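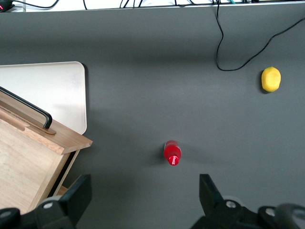
## Please sell us one lemon

I live in Pritcombe, a town of 2,704 people, and I cook for one person. On Thursday I went to the supermarket for a lemon. They had only nets of 10. I bought the net, I used one lemon for fish, and now I must think every day about the other nine.

In the country where I grew up, my mother bought fruit by the piece. The seller asked her, "For today or for Sunday?" and chose according to her answer. I do not say that everything was better there. The shop was cold and it closed at noon. But we threw away very little.

The manager here told me politely that nets are faster at the register and that customers prefer them. I believe the first part. About the second I have doubts, for no customer I know was ever asked. The small grocery in Tiltby still has loose fruit and a scale, and people drive there for it, also in December when the road is bad.

Some readers will answer that I can freeze the juice. I have done this. My freezer now has 34 cubes of lemon juice and no place for bread.

I would gladly pay a little more for a single lemon than its share of the net. A shop that permits me to buy what I need treats me as an adult who knows her own kitchen. One basket near the door would be enough to begin with.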